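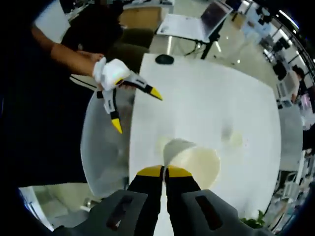
文：Nilerdale 行政支持组　|　11月修订　|　适用机型：Urska 台式直饮机（带热水）

第4章　安装、首次通水和日常设置

前三章讲的是选位置和下单，已经装好柜子的直接从这里看。赶时间的话先看4.1和4.4，其余的回头再补。

4.1　动手之前

先核对箱子里的东西。缺件不要硬装，打电话给供货那边补。

主机
Casado 滤芯，前置和后置各一支，塑封完好
进水管（白），排水管（灰），别拿反
进水三通，带小球阀
生料带一卷
接水盘，格栅
电源线
漏水感应片，带一小段线
快速卡片一张（丢了也没事，内容都在本章）

自己准备的：活动扳手、剪管器（没有就用美工刀，切口一定要平）、一个水桶、几块旧毛巾、手电。

场地要求：
台面要平，能承重。圆角的、悬空的、玻璃的一律不放主机。
插座带接地，离水龙头远一点，单独一路最好。不要和微波炉共用排插。
水压够用就行。高楼层傍晚水压低的，先看4.8。
主机背后留一掌宽散热，左右也留一点，顶上不要压东西。

注意：老楼的角阀经常关不死。先关一下试试，龙头还滴水就别往下做了，叫物业先换阀。Vinville 那边的楼层全换过了，可以跳过这条。

注意：主机两个人抬。一个人搬容易把背后的接头磕歪，磕歪的接头看不出来，通水才漏。

4.2　接水路

1. 关总阀。打开附近龙头放掉余压，等不流了再拆。
2. 拆下原来角阀上的软管，底下垫毛巾，桶放好。
3. 三通上缠生料带，顺时针，缠匀。拧到手紧，再用扳手带一点。别使蛮劲。
4. 原来的软管接回三通上口，小球阀那一侧留给本机。球阀先关。
5. 白管量好长度再剪。宁可长一点，弯要大，不要打死折。
6. 白管插进球阀接头，插到底，往回拽一下，拽不动就对了。卡好蓝色卡扣。
7. 白管另一头接主机背后标“进水”的口。同样插到底、拽一下、上卡扣。
8. 灰管接“排水”口，另一头进下水，管口要高出存水弯的水面。别直接插到底，会倒吸。
9. 漏水感应片平放在柜子底板上，金属面朝下，线插到主机侧面小孔。

小心：进水只接冷水。接到热水管上滤芯直接报废，不在保修范围。

小心：灰管中间不能有往上拱的地方。拱起来的那段会存水，时间长了有味。

备注：柜子要打孔的，孔径比管子大一圈，孔边用胶圈护一下。胶圈不随机附送。

4.3　装滤芯

1. 主机断电。还没插电的略过。
2. 按住前盖两侧往外拉，盖子整个取下来，放毛巾上，免得刮花。
3. 撕掉滤芯塑封，撕掉顶上的小贴纸。贴纸经常有人忘，忘了就不出水。
4. 前置放左，后置放右，标签朝外。
5. 往上顶，向右转到听见“嗒”一声。
6. 轻轻往回转一下，转不动就是到位了。
7. 前盖先别装回去，通水时要看这里漏不漏。

备注：滤芯只认 Casado 的。别家的尺寸看着一样，卡口不一样，硬拧会把座子拧裂。

备注：滤芯拆封后当天装上。拆了没装的，包好放冷藏，隔太久就不要用了。

4.4　首次通水和冲洗

这一步最花时间，也最不能省。冲洗没做完的水不要给人喝。

1. 接水盘拿掉，出水口下面放桶。
2. 总阀慢慢开，先开一点点，手电照着看每个接头。
3. 没问题再开小球阀。也是慢慢开。
4. 等。能听到进水声，声音停了再插电。
5. 屏幕亮，显示“首次”。长按“常温”键，松手，机器开始自动冲洗。
6. 桶快满了按一下“常温”键暂停，倒掉，在按一次继续。
7. 刚开始的水发灰发黑都正常，是炭粉。冲到清为止。
8. 冲洗完屏幕显示“完成”。再手动放掉一桶。
9. 热水箱这时才进水。屏幕上热水图标不闪了，才能按加热键。
10. 第一箱热水全部放掉，不喝。
11. 拿干纸巾把所有接头擦一遍，过一会儿再擦一遍。纸巾是干的，装回前盖。

警告：热水箱没进满水时强行加热会干烧。机器有保护，保护跳了要拆后盖复位，只能找售后。

警告：放热水时手离开出水口，杯子放稳再按。

备注：冲洗当中停电，来电后要从第5步重来。没有捷径。

4.5　接水盘和杯子区

接水盘先卡后边再压前边。卡反了也能放进去，但是会晃。格栅每天冲一次，盘底每天倒，不要等浮标冒上来。

杯子不要堆在主机顶上，顶上有散热孔。另外放一张小桌，离主机一步远，拿了杯子再过去接水，人多的时候不会全堵在机器前面。
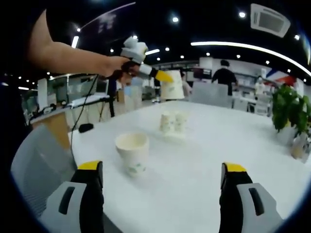

图4-1　白色桌面上的纸杯

杯子区的几条：
纸杯拆袋后当天用完，剩下的扣好盖上，别敞着过夜。
接热水用厚杯或者套两个。薄杯子装热水会软。
自带杯口径太大的，抬高一点再接，出水口不要碰到杯沿。
保温杯太高放不进去的，用侧面的出水位，屏幕上点“侧”。
旁边放垃圾桶，带盖。茶叶渣不要倒接水盘，会堵。堵了整章里最难修的就是这个。

采购编码：纸杯箱装1,000只，登记时写“186”开头的那个耗材号，不要写旧号。旧号系统里还搜得到，但是下单会被退回来。

4.6　屏幕设置

主屏往左滑进设置。默认不锁。公共区域的机器请务必锁上，要不然什么设置都有人动。

温度
1. 设置 > 热水 > 温度。
2. 上下键调，停在想要的数上不动，自动保存。
3. 泡奶粉用的那一档出厂设在52度，可以改名，不建议改温度。
4. 高海拔的地方最高档上不去，水提前开了。到“高级 > 海拔”里选一下。

出水量
1. 设置 > 出水 > 定量。
2. 选“小杯”或“大杯”，放好杯子，长按出水键，接到想要的位置松手。
3. 屏幕问要不要记住，点“是”。
4. 换了一批杯子记得重新做一遍。杯子大小差一点点就会溢。

童锁
1. 设置 > 安全 > 热水锁，打开。
2. 打开以后接热水要先按锁再按出水，两下间隔别太久。
3. 接待区、亲子区的机器必须开。别的地方自己定。

节能
1. 设置 > 节能 > 时间段。
2. 填下班时间和上班时间。机器会提前加热，不用自己往前挪。
3. 节假日模式单独开，回来记得关。每次长假后都有人报“不加热”，十有八九是这个没关。

联网（选做）
1. 设置 > 网络，选访客网，别选办公网。
2. 用部门账号登陆管理页，不要用个人帐号，人走了机器就没人管得了。
3. 机器名按“地点-楼层-位置”写，比如 Vinville-2-茶水间。名字里不要加空格。
4. 勾“滤芯提醒”和“漏水提醒”。别的随意。

备注：不联网也能用，所有功能都在。只是提醒发不到手机上，得自己看屏。

备注：语言改错了变成看不懂的文字，同时按住“热水”和“常温”，听到响再放，会回到语言页。

4.7　会前、活动前的检查

开会、讲座、开放日之前走一遍。提前半天做，别等人都到了。

1. 看屏幕有没有感叹号。有就先查4.9。
2. 热水放一杯，冷水放一杯，看水清不清，闻一下。
3. 滤芯剩余看一眼。红了就换，黄了可以撑过当天。
4. 接水盘倒空，格栅冲了。
5. 柜子打开，手电照一下底板。
6. 纸杯拆好，摆到桌上。口朝上或朝下都行，统一就好。
7. 人多的场次把节能关掉，定量调成“小杯”。
8. 备一壶凉白开。热水箱连着出水会跟不上，第一轮过后要等它重新烧。
9. 垃圾袋换新的，多压一个在桶底。

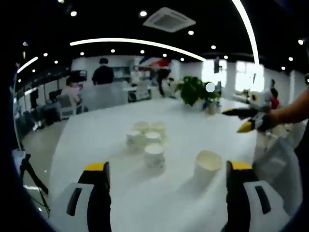 图4-2　纸杯摆在白桌中间

备注：纸杯桌别靠门。也别放话筒线、投影线旁边，水洒了麻烦。

备注：两台机器的场地，先用靠里面那台，外面那台当备用，热水错开烧。同时烧有的楼层会跳闸。

活动结束后：接水盘倒掉擦干，没用过的杯子收回袋里封口，节能重新打开，定量改回去。最后这两项最容易漏。

4.8　水压低、水压高

低：出水细，加热等很久，冲洗冲不完。先看小球阀是不是全开，再看白管有没有压扁。都不是就加增压泵，泵要装在前置滤芯前面，电源接主机的“泵”口，不要另外插墙上。

高：夜里偶尔“咚”一声，接头老渗水。加减压阀，装在三通后面。减压阀有方向，箭头朝主机。

时高时低：物业水箱的问题。记下时间，拿着去找物业。我们这边处理不了。

4.9　常见提示和处理

屏幕显示“缺水”
总阀、小球阀看一遍。滤芯贴纸撕了没有。停水过的话，来水后先放龙头，把黄水放掉再开球阀。

显示“漏水”
关小球阀。擦干底板，擦干感应片。查接头。找到了重新插，管口不平的剪掉一小截再插。感应片是湿的，提示就一直在，不是机器坏了。

显示“换芯”
照4.3换，换完到设置 > 滤芯 > 复位。前置后置分开复位，别一起点。换完要冲洗，前置换了冲得久一点。

显示“高温”
断电，放凉。看背后散热是不是被东西堵住。凉了再开还报，停用，找售后。

热水不热
童锁、节能、假日模式，按这个顺序看。还不热看海拔设置。

水有塑料味
新机头几天会有，多放几桶。放了还有，看是不是灰管倒吸。

水有氯味
后置滤芯到头了，或者装反了。

滴水不停
出水嘴有水垢。拧下来泡柠檬酸，冲净装回。胶圈别弄丢，配件里没有单卖。

按键没反应
屏幕上有水，擦干。手套摘掉。还不行就拔电源，等屏幕全黑再插。

嗡嗡响
脚没调平。四个脚垫都能转，转到不晃。

4.10　停用、搬机、久置

停用不超过一周的：关小球阀，拔电。回来先放一桶水再喝。

更久的：
1. 关球阀，断电，等热水箱凉透。急着放会烫到。
2. 桶放背后，拧开排空口，先热后冷。
3. 取出滤芯，扔掉。不要留着下次用。
4. 拔白管、灰管，管口塞好。
5. 前盖开一条缝，让里面干。
6. 搬的时候保持直立，放倒过的要立着静置一阵再通电。
7. 换地方后从4.2重新来，包括冲洗。

小心：冬天没暖气的房间一定要排空。冻裂的水箱不保。

记录表贴在柜门里面，每次换芯、冲洗、排空都写一行，写日期和做了什么，字写清楚。写满了换新表，旧表交回 Nilerdale 行政支持组，别扔。

除垢和换胶圈见第5章。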